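# 第13章 手机电池的容量、充电与老化

在前面的章节里,我们学习了处理器、屏幕和无线模块怎样消耗电能。本章开始讨论电能从哪里来。对于一部手机,这个问题看起来很简单:电能来自电池,电池用完了就充电。可是,当学生第一次打开一份电池规格书的时候,他会遇到很多容易混淆的词,例如额定容量、典型容量、标称电压、充电限制电压、循环寿命。这些词在广告里常常被混在一起使用,在维修店里也常常被混在一起使用。本章的第一个任务,就是把它们分开。

学完本章以后,读者应当能够读懂一份单体锂离子电池的规格书,能够用毫安时和瓦时两种单位表示同一块电池,能够画出恒流恒压充电的大致曲线,并且能够向一位没有技术背景的用户解释,为什么他的手机现在不如刚买的时候耐用。

本章需要的预备知识不多。读者需要记得欧姆定律,需要知道功率等于电压乘以电流,还需要读过第12章关于电源管理芯片的部分。化学方面的内容,我们只使用中学的知识。对电极材料有兴趣的读者,可以在学完本章以后再去看专门的电化学教材。

## 一个维修店的问题

Abbas Ghorbani 在一家手机维修店工作。六月的一天,一位顾客带来一部 Tastska 手机,说手机显示还有不少电,但是一打开相机就关机。顾客已经换过充电线,也换过充电器,还恢复过出厂设置,问题没有改变。

Ghorbani 先看了系统里的电池信息。系统显示的电量没有异常。然后他把手机接到一台直流电源上,不经过电池供电,再打开相机,手机工作正常。他又把原来的电池装回去,在打开相机的同时测量电池两端的电压。电压在很短的时间里明显下降,低于系统允许的最低值,于是手机关机。

这个例子里面包含了本章的大部分内容。电池里面还有电荷,所以电量显示没有说谎。但是电池老化以后,内阻变大了。相机启动的时候,电流突然增加,内阻上的压降也跟着增加,留给手机的电压就不够了。只看容量,我们不能解释这个故障。只看电压,我们也不能解释。必须把容量、电压和内阻三个量放在一起看。

请读者先记住这个例子。在本章的后面,我们会几次回到它。
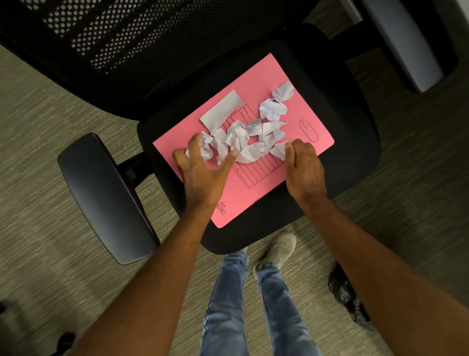
## 13.1 容量与能量

### 13.1.1 毫安时

手机电池最常见的单位是毫安时,写作 mAh。它是电流和时间的乘积,所以它表示的是电荷量。一毫安时等于以一毫安的电流放电一小时所释放的电荷。

在本章里,我们使用一块教学用的电池作为计算的对象。它的型号叫 Mutby,额定容量是 2,957 mAh,标称电压是 3.85 V。如果放电电流一直等于 2,957 mA,并且条件理想,这块电池可以放电一小时。我们把这个电流叫做 1C 电流。如果放电电流是它的一半,就叫做 0.5C,理想的放电时间是两小时。

字母 C 在这里表示倍率,请不要和电荷的单位库仑混淆。在规格书里,倍率总是写在数字的后面,例如 0.2C 或者 1C。初学者有时候把"0.2C"读成"0.2 库仑",这是错误的。

读者可能会问,为什么要用倍率,不直接写电流。倍率的好处是方便比较。一块小电池和一块大电池用同样的电流放电,它们承受的负担是不一样的。用同样的倍率放电,它们的情况就比较接近。

### 13.1.2 瓦时

毫安时有一个缺点:它没有包含电压。两块电池的毫安时相同,如果电压不同,它们储存的能量也不同。能量的常用单位是瓦时,写作 Wh。换算的方法如下:

> 能量(Wh)= 容量(Ah)× 标称电压(V)

对于 Mutby 电池,先把容量写成 2.957 Ah,再乘以 3.85 V,得到 11.38 Wh。这里保留两位小数已经足够。

瓦时在两种场合特别有用。第一种场合是比较手机和移动电源。移动电源外壳上写的毫安时,常常是按照内部电芯的电压计算的,而输出的时候电压被升高了,所以输出端能得到的毫安时会变小。如果直接用移动电源的毫安时除以手机的毫安时,得到的充电次数一定偏大。应当先把两者都换算成瓦时,然后再考虑转换过程中的损失。第二种场合是运输,运输的规定一般使用瓦时来划分电池的大小。

### 13.1.3 额定容量与典型容量

同一个型号的电池,每一块的容量都有一点差别。生产者不能为每一块电池单独印刷外壳,所以他们使用两个数字来说明一批电池。

**额定容量**是生产者保证的最小值。在规定的温度和规定的倍率下,每一块合格的电池都应当达到它。

**典型容量**是这一批电池的代表值,它通常比额定容量大一些。广告里使用的往往是典型容量。这种做法不一定是欺骗,但是读者在比较两部手机的时候,必须确认两边使用的是同一种容量。把一部手机的典型容量和另一部手机的额定容量放在一起比较,没有意义。

有的规格书还会写出测量条件,例如环境温度、放电倍率和截止电压。截止电压就是停止放电时的电压。截止电压定得低一点,测出来的容量就会大一点,虽然电池是同一块电池。所以,一个没有测量条件的容量数字,只能作为参考。

## 13.2 电压为什么会变化

在广告里,电池的电压好像是一个固定的数。在实际使用中,电压一直在变化。充满电的时候电压最高,随着放电的进行,电压慢慢下降,到最后一段下降得很快。标称电压是在这个过程中取的一个代表值,用来计算能量。

如果把电压画在纵轴上,把已经放出的电量画在横轴上,就得到放电曲线。典型的锂离子电池放电曲线可以分成三段。第一段很短,电压从最高点下降得比较快。第二段很长,电压变化比较平缓。第三段又很短,电压迅速下降到截止电压。

第二段比较平缓,对手机的电路是一件好事,因为电源管理芯片可以在比较稳定的条件下工作。但是对于电量的估计,它带来了困难。在平缓的一段里,电压差很小,对应的电量差却可能很大。如果手机只用电压来估计电量,很小的测量误差就会变成很大的显示误差。

因此,现在的手机一般把两种方法结合使用。第一种方法是测量电压,然后查表。第二种方法是测量流入和流出的电流,并且对时间累加,这叫做库仑计数法。库仑计数法在短时间内比较准确,但是误差会随时间积累。系统需要在某些时刻用电压来修正它,例如在充满的时候,或者在手机长时间静置以后。

在工程上,负责这项工作的部分叫做电量计。它有时是一个单独的芯片,有时放在电源管理芯片里面。本章第五节将介绍电量计的结构。

### 13.2.1 内阻的影响

到现在为止,我们假设电池没有内阻。真实的电池都有内阻。当电流流过的时候,一部分电压落在内阻上:

> 输出电压 = 开路电压 − 电流 × 内阻

开路电压是没有电流时的电压。由上式可知,电流越大,输出电压越低。内阻越大,输出电压也越低。

现在我们回到 Ghorbani 遇到的那部手机。手机待机的时候,电流很小,所以即使内阻已经变大,压降也很小,系统看不出问题。打开相机的时候,图像传感器、处理器和屏幕同时工作,电流很大,压降也随之变大。输出电压低于允许值的那一刻,保护功能让手机关机。顾客看到的现象,就是"还有电却关机"。

温度对内阻也有很大的影响。在低温下,电池内部的离子移动比较慢,内阻增大。所以在寒冷的室外,一部比较旧的手机容易突然关机,回到室内以后又可以开机,而且显示的电量没有减少很多。请注意,这种情况下不应当马上在低温中充电。低温充电可能让金属锂在负极表面析出,对电池造成不能恢复的损害。很多手机在温度太低的时候会自动降低充电电流,或者停止充电。

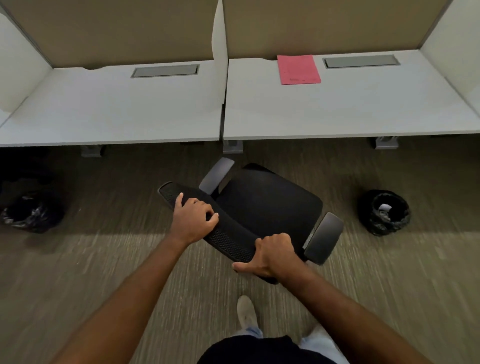 图 13-1 工位前的黑色办公椅

## 13.3 恒流恒压充电

手机电池的充电一般分成两个主要阶段。第一个阶段电流保持不变,叫做恒流阶段。第二个阶段电压保持不变,叫做恒压阶段。两个阶段合起来,就叫做恒流恒压充电,英文缩写是 CC-CV。

在恒流阶段,充电电路提供一个固定的电流,电池的电压逐渐升高。这个阶段充入的电量和时间成正比,所以用户会觉得充电很快。当电压达到充电限制电压的时候,恒流阶段结束。

在恒压阶段,充电电路不再让电压升高。电池越接近充满,电流就越小。当电流下降到规定的截止电流时,充电结束。这个阶段充入的电量不多,用的时间却不短。这就解释了一个用户经常问的问题:为什么最后的一小段总是很慢。

在两个主要阶段之前,有时还有一个预充电阶段。如果电池放电过深,电压太低,直接用大电流充电是不安全的。充电电路先用很小的电流把电压提高到安全的范围,然后再进入恒流阶段。一部放置了很久的手机,接上充电器以后要等几分钟屏幕才有反应,常常就是这个原因。

### 13.3.1 一个充电记录

Kianoush Bahrami 用 Mutby 电池做了一次充电实验,充电板的型号是 Festier。她从截止电压开始充电,恒流阶段一共用了 41 分钟。电池电压达到充电限制电压以后,电流开始下降。她没有在这个时刻停止,继续记录到截止电流为止。

在整理数据的时候,她犯过一个小错误,我们把它写出来,供读者参考。她第一次计算充入的电量时,用恒流阶段的电流乘以全部的充电时间。这样得到的结果明显大于电池的额定容量。错误的原因很容易找到:在恒压阶段,电流已经不是常数,不能用乘法,应当对电流随时间的曲线求面积。如果仪器按照固定的间隔记录电流,可以把每一小段的电流乘以间隔时间,再把所有的结果相加。

记录表应当至少有以下各列:

| 列名 | 单位 | 说明 |
|---|---|---|
| 时间 | 分钟 | 从接通充电电路时开始计算 |
| 电池电压 | V | 在电池的两极测量,不要在充电板的输出端测量 |
| 充电电流 | mA | 充电为正,放电为负 |
| 电池表面温度 | ℃ | 传感器贴在电池中部 |
| 备注 | — | 记录阶段的变化和任何异常 |

测量电压的位置很重要。导线和接头都有电阻,在大电流的时候会产生压降。如果在充电板的输出端测量,读数会比电池的真实电压高,恒流阶段看起来就会提前结束。

### 13.3.2 快速充电改变了什么

快速充电主要提高了恒流阶段的功率。它可以通过提高充电器的输出电压来实现,也可以通过提高电流来实现,或者两种方法都使用。充电器和手机在开始时先进行通信,双方确认一个都能接受的电压和电流。如果通信失败,充电器只提供普通的功率。所以,一个功率很大的充电器接到一部不支持同样协议的手机上,充电速度可能和普通充电器一样。

充电器上标出的功率,是充电器能够输出的最大功率。它不等于进入电池的功率。一部分能量在导线上变成热,一部分能量在手机内部的转换电路中变成热,还有一部分被正在工作的屏幕和处理器使用。为了避免温度过高,手机会随时调整充电功率,所以最大功率通常只能保持一段时间。

有些手机把电池分成两个电芯,串联起来充电。在功率相同的时候,串联以后的电压变高,电流可以变小,导线上的发热也随之减小。这种结构的容量标注方法需要特别小心。串联的时候,总电压是两个电芯电压之和,但是毫安时并不相加。要和单电芯的手机比较,仍然应当使用瓦时。

## 13.4 老化的两种来源

电池的老化可以分成循环老化和日历老化。循环老化来自充电和放电的过程。日历老化来自时间本身,即使电池一直放在抽屉里,它也在发生。

关于循环,有一个常见的误解。很多用户认为,每插一次充电器就是一个循环。按照一般的定义,累计放出的电量等于一次完整的容量,才算一个循环。今天用掉一半,充满,明天再用掉一半,合起来是一个循环。因此,多次少量充电本身并不会让循环次数变多。

日历老化主要和两个因素有关:温度和电量状态。温度越高,老化越快。电池长时间保持在很高的电压,老化也会加快。把一部充满电的手机留在夏天的汽车里,两个不利的因素就同时存在了。如果一部手机要长期存放,应当让它保持中等的电量,放在阴凉干燥的地方,并且定期检查,防止电压降得过低。

老化的结果有两个方面:可用容量减少,内阻增大。系统里显示的"电池健康"一般只反映第一个方面,即现在的满充容量和设计容量的比值。Sharifi 检测仪除了容量以外,还可以测量内阻,所以本章的实验使用这种仪器。在 Ghorbani 的例子里,如果只看容量的比值,维修人员很可能会得出电池还可以使用的结论。

实验开始以前,请每一组先检查电池的外观。发现鼓胀、破损或者有异味的电池,不要充电,也不要用力按压,应当立即交给实验室的负责人。检查完成以后,把电池编号和初始电压写在记录表的第一行,然后按照下一节的步骤连接 Sharifi 检测仪。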